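Two-arm setup drops the Ethernet plug right before it goes in

Posted in Home Builds

Nandi Mathebula
I have two small arms on a table in a shared workshop, and since October I've been trying to get them to plug a network cable into a little black splitter box. One arm is supposed to hold the box while the other brings the cable in. Grilden, as we named the left one, does its share. Heffernan finds the port, touches it, and then lets the plug rotate in its fingers like a man checking a watch. 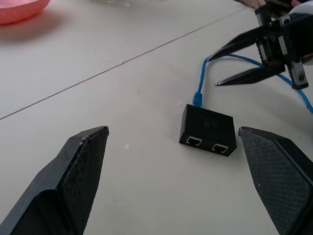
I've tried closing harder, which bent a finger mount, and closing softer, which you can imagine. The table is smooth and the box slides whenever it isn't pinned. Out of the last 200 tries I got 8 clean insertions, and I was cheering for each of them, so trust that number accordingly. Is this a grip problem or a code problem?

gaton_bench
Grip. Pointed fingers on a round cable will let it roll all day. Hold the plug body, not the cable, and print a pair of tips with a shallow V cut in them. Also put a strip of shelf liner under the box. My first insertion rig ran nearly 2,249 cycles before I accepted that the table was the problem.

Lukov
Have you tried a shorter cable

wirenut_pete
Shorter cable is half right. A stiff loop acts like a spring and twists the plug as soon as the arm moves. Clip the slack to the table a hand's width back, then come in slowly and stop when the motor current climbs. And go easy on the mounts.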